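Shire to replace ageing laundry and sink drains at Grakier community halls

Residents who use the community halls at Grakier and Brulon will notice some disruption from November, when work begins on replacing waste pipes and drain hoses in the kitchens and laundries of both buildings. The program was endorsed at the last ordinary meeting and will be carried out in stages so that at least one hall remains open at all times. 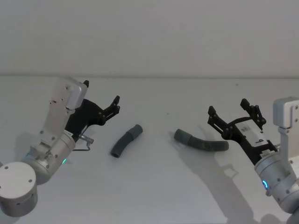
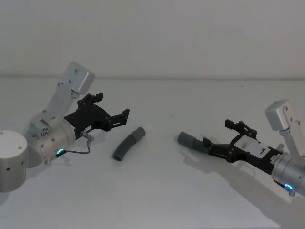
The Grakier hall kitchen was last fitted out when the building was extended, and much of its under-sink plumbing dates from that period. An inspection carried out over the winter found that several waste connections had hardened and that two traps were leaking slowly into the cupboard base. Gray flexible hose is a familiar sight under many household sinks and behind many washing machines, and residents may wish to look over their own connections while the hall work is under way. At the halls, all flexible sections that run through a wall or beneath a floor will be taken out and rigid pipe installed in their place. Flexible hose will be kept only where an appliance needs to be pulled forward for cleaning.

The same inspection looked at the hall at Brulon, which has a smaller kitchen but a busier laundry. The laundry is used by the local sporting clubs and by families staying at the adjoining caravan ground, and its two floor wastes have overflowed on a number of occasions following heavy use. The inspection report attributed this to a build-up of lint in the line between the trough and the boundary trap. The line will be cleared, re-graded and fitted with an access point so that it can be cleaned in future without lifting the floor.

Works coordinator Zulkifli Sopacua said the halls had served the district well and that the program was intended to deal with small faults before they caused damage to floors and joinery.

"A slow leak in a cupboard can go unnoticed for a long time, particularly in a building that is only used a few days a week," Mr Sopacua said. "By the time the floor feels soft, the repair is a much larger one. We would like to do the plumbing now and leave the floors where they are."

Mr Sopacua said the timing had been discussed with regular hirers and that the end-of-year bookings at Grakier would be honoured. The main room, toilets and car park at Grakier will stay open throughout, but the kitchen will be closed for 16 working days. Hirers who have booked the kitchen in that period have been offered the use of the Ander pavilion at no extra charge.

At Brulon, the laundry will be closed for the whole of the second stage. The kitchen there will remain available, although water to the building will be turned off between 7 am and 3 pm on some days. Notice of each shut-off will be placed on the hall door and on the noticeboard outside the general store.

The contract for the work has been awarded to Gunawan Plumbing, which also completed the recent upgrade of the public toilets at the Ander pavilion. Three firms submitted prices. The work will be paid for from the existing building maintenance allocation and no change to hall hire fees is proposed.

Under the contract, a length of almost 100 metres of pipe will be replaced across the two sites. Most of this is at Grakier, where the waste line runs the full depth of the building before it reaches the sewer connection in the rear lane. The lane will be reduced to a single width while the trench is open. Access for the neighbouring properties and for garbage collection will be maintained, and residents of the lane will receive a letter with further details.

A mature pepper tree stands close to the proposed trench. An arborist has advised that the trench can pass the tree safely if it is dug by hand within the root zone, and this has been made a condition of the work. No trees are to be removed at either hall.

The halls are also to receive minor improvements while the trades are on site. These include new tapware in both kitchens, a deeper trough at Brulon and a lockable cupboard for cleaning products at Grakier. A request from the Grakier playgroup for a lower hand basin has been included in the first stage. A separate request for a second dishwasher was considered but will be held over until the capacity of the electrical switchboard has been checked.

Residents carrying out similar repairs at home are reminded that most work on fixed waste pipes must be done by a licensed plumber. Replacing the outlet hose on a washing machine or dishwasher is generally a simpler matter, but the hose should be the correct diameter for the outlet, should not be kinked behind the appliance and should be held firmly at the standpipe. A hose that has gone stiff, split along a fold or begun to weep at the clamp should be replaced.

Grease and cooking oil should not be poured down hall sinks. Containers for used oil are provided beside the bins at both halls, and hirers are asked to scrape plates before rinsing them - coffee grounds and rice in particular have been found in the traps at Grakier. The conditions of hire have been revised to make this clearer, and copies are available from the front counter.

Hirers with questions about a particular booking should speak to the bookings officer. Comments on the second stage will be accepted until the 31st of the month before work starts at Brulon, and can be left at the front counter or handed in at the library. A plan of both sites, showing the new pipe routes and the temporary fencing, is on display in the library foyer during opening hours.

Comments

brulonite
Good to see the laundry floor getting sorted. We have had to mop out twice this season after footy washing. Will the new trough have a proper plug this time?

Marg T
Does the kitchen closure cover the urn as well? Our craft group only needs hot water and a bench. Happy to bring our own cups.

lane resident
No letter here yet. Which end of the lane is being dug first? I have a trailer to get out.

hall bookings
Marg T - the urn will be moved to the servery in the main room for the length of the closure, so your group can stay where it is. Lane resident, please call the front counter and we will check your address against the mailing list.

Marg T
Thank you, that suits us fine.

Old Grakier
Glad the pepper tree is staying. My father helped put the first fence around it.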